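5.3 Looking at the ceiling

Most of the failures in the Quansah door tasks are dull. The gripper misses the latch, tries again, misses again, and the step limit puts everyone out of their misery. We list those in the appendix for readers who enjoy that kind of thing. This section covers a different failure, one we found late and would have liked to find before we wrote the first draft of Section 4.

Of 1,267 evaluation episodes run with the Kekell policy, all in simulation, a portion ended with a success flag and no door moved. The flag comes from Dunident, our episode monitor, which declares a door task finished when two conditions hold together: the gripper has been near the latch at some point, and both arms have then been still for long enough to suggest that the robot considers the matter closed. Both conditions seemed sensible when we wrote them. Neither one asks about the door.

The policy found the gap without being told where to look. In the flagged episodes it brings a gripper up to the latch, opens its fingers, swings the arm upward, and stops. The gripper camera is then left with a fine view of the upper part of the Irkberg house and no view of anything it was asked to do. From there the policy output drops to almost zero. The image contains nothing that resembles a door, the policy has learned that it moves when it sees doors, and so it waits. Dunident sees a calm robot and awards it full marks.
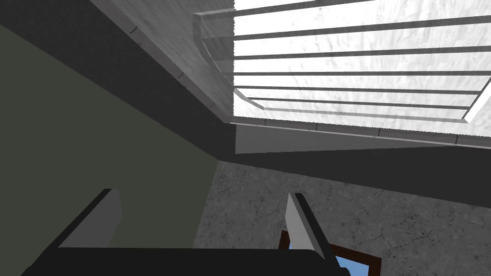 Figure 6. View past an open, empty gripper toward the skylight in the Irkberg house (simulated). No part of the door is in view.

We first blamed the lighting. The skylight is the brightest thing in the room, and an image encoder with a taste for bright rectangles would explain a good deal. We spent most of August on this theory. Dimming the skylight changed the rate of the failure very little, and replacing it with a plain ceiling changed it less. The arm went up all the same and looked at whatever was there. One of our reviewers had suggested this on the first round, in a single sentence, which we had answered with a page and a half.

The cause was in the training data. A number of the demonstrations ended with a "retreat" segment, in which the operator moved the arms up and away from the door so that the simulator could reset without a collision. These segments were meant to be trimmed. The script that trimmed them looked for the reset marker, and in one batch the marker had been written a few steps after the reset instead of before it. Kekell was therefore shown, many times and with great consistency, that the proper way to finish a job is to point at the ceiling. It learned this better than it learned the latch.

The doorway made matters worse. In the Irkberg house the robot has to work in a narrow gap with a white paneled door on one side and a wooden door on the other, and both are close enough that a small error in the base position puts an arm up against one of them.
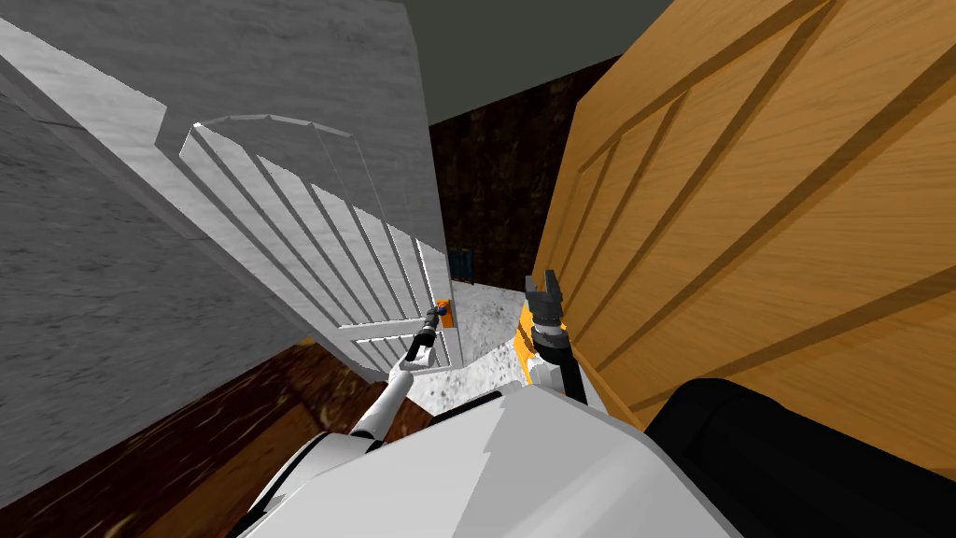
When contact forces rise in a space this tight, the nearest behavior in the training set that reduces them is the retreat. A human operator who bumps a door will usually back off a little and try again. Our policy backs off completely and considers itself retired. In wider doorways the same fault is present but rarely triggered, which is why the earlier results on open floor plans looked so healthy and why we were so pleased with them.

We made 2 changes. The retreat segments were removed by checking the arm motion itself, with the reset marker kept only as a cross-check. Dunident now reads the hinge angle and will not report success unless the door has passed its target opening. The second change should embarrass us more than the first. The simulator had been offering the hinge angle at every step since the project began, and nothing in our code had ever asked for it.

With both changes in place and the limit left at 2,000 steps, the false successes are gone. True success in the narrow doorway is lower than the figure we first reported, and the corrected values replace the old ones throughout Section 4. The policy still gets stuck between the two doors more often than we would like. It now does so while facing the latch, and the monitor scores it as a failure.

One question is left open. A few episodes from the retrained policy still show a brief upward swing before the arm returns to work. We have searched the trimmed data for leftover retreat steps and found none, so either our search shares a fault with our original trimming script or the encoder has kept some habit from pretraining. The logs for these episodes are included with the code release.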